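Rulamia Opens Pruluvico Cloth-Handling Collection to Outside Research Groups

Last updated: 9th February

KIRKDALE – Rulamia today released the first part of Pruluvico, a collection of recorded examples meant to teach two-armed robots how to handle soft fabric. The release holds 3562 recordings and is open to university groups and small companies that sign a data use agreement.

Cloth is a hard subject for learning systems. A box keeps its shape when it is picked up, and a shirt does not. The same piece of fabric can land in a different heap every time it is put down, and a system that has seen only a few heaps tends to fail on the next one. Pruluvico is meant to supply a wide range of starting positions, grips and folds.

All recordings were made at the company's Lindgren workshop by operators guiding the arms by hand control. Work began in August.

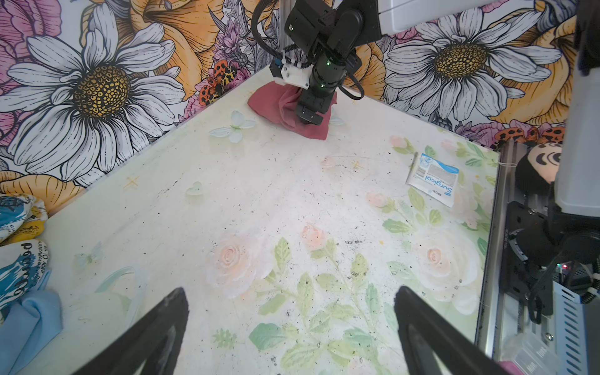
Collection work with pink cloth in a flower-papered enclosure, seen from the wrist camera of one arm with the second arm at the fabric.

The cells are deliberately busy. Walls and floors carry printed patterns, and small items are left near the cloth. A system trained against a plain background often learns the background along with the task, and the company wants to keep that from happening. Decorations, packaging and soft goods are moved or swapped between sessions.

Each recording pairs camera video with joint positions and gripper readings. Cameras at the wrists give a close view of the fingers as they come up to the cloth, including the edge they are going to grip.
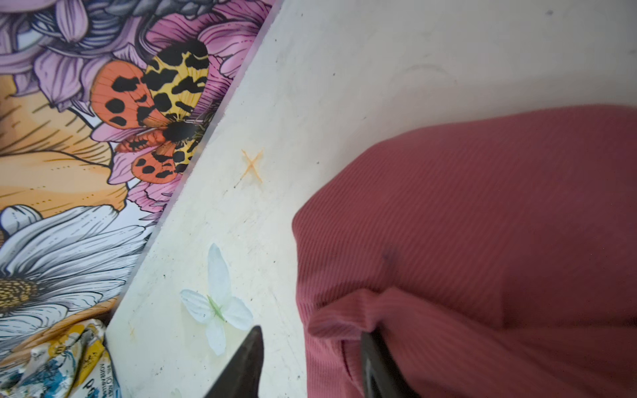 What the Release Contains

The recordings cover 387 separate setups. A setup is one combination of fabric, background and surrounding items. Operators recorded each setup several times and changed the way the cloth lay before every attempt.

Ribbed knits make up a large share of the material. Their lines bend with every fold, which gives a vision system something to follow when the outline of the garment is hidden. Close wrist views are kept even when fabric fills most of the picture. 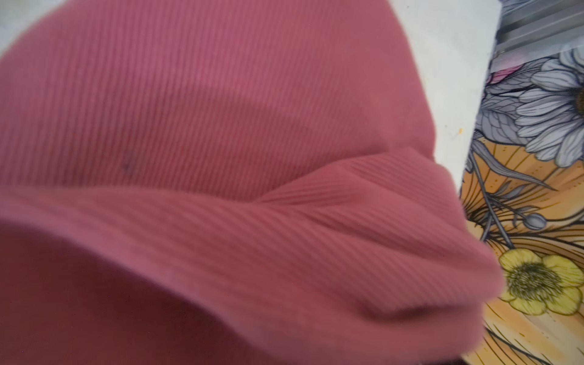

Failed attempts are included as well. The release has 415 recordings marked by operators as unsuccessful, covering missed grips, dropped cloth and folds that came undone. These are stored in a separate folder so that groups can leave them out or study them on their own.

Reviewers at Lindgren checked every recording before release. They marked the start and end of each grip and removed recordings in which the video and the arm data did not line up.

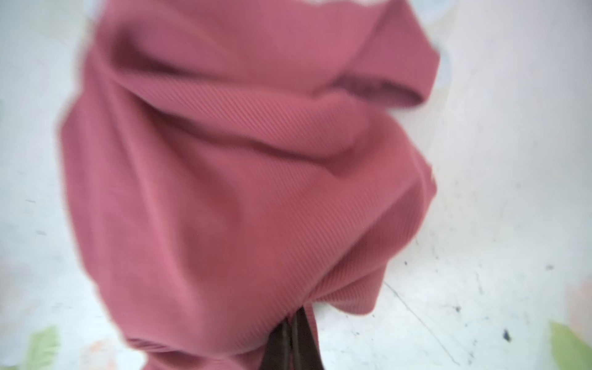

Blurred frames were left in. Wrist cameras work very close to the fabric, and a system running on a real arm will have to deal with the same views.

Access and Next Steps

Up to 50 groups will be admitted in the first round. Applicants should send a one-page outline of their planned work to the Rulamia data office in Kirkdale. There is no charge for academic use. Companies may use the material for internal testing under a separate license.

A second part of Pruluvico, covering towels and bed linen, is in preparation.

About Rulamia

Rulamia develops handling systems for laundries and clothing repair shops. Its offices are in Kirkdale, with a workshop and recording site at Lindgren.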